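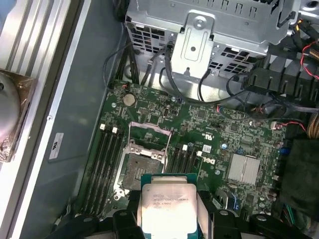 Workshop tips: software for fitting processors

Be wary of any planner that promises a socket job from one camera. Ollamura does, and I don't believe it.

1. Set the approach by hand. The automatic path from Caldeira likes to come in at a slant — fine for boxes, useless over pins.

2. Cap the closing force in the controller as well as in the script. Josué Conceição swears the script is enough. I've read the script.

3. Check the lid finder against shiny metal. Glare fools it more than the manual admits. Ours needed 26 test views before I trusted the outline.

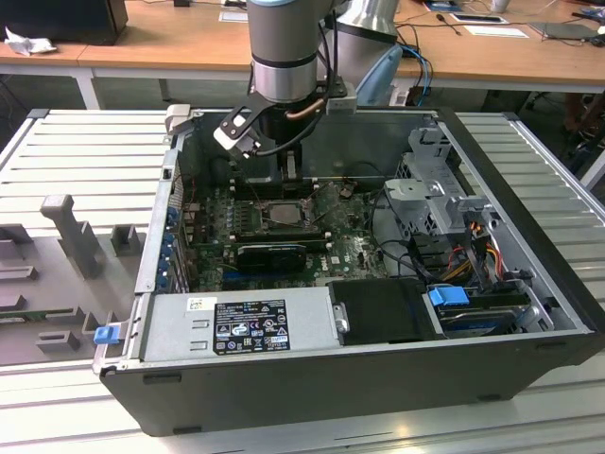

4. Log every stop. Wetoseck keeps the last 2000 lines and drops the rest, so copy them off before lunch.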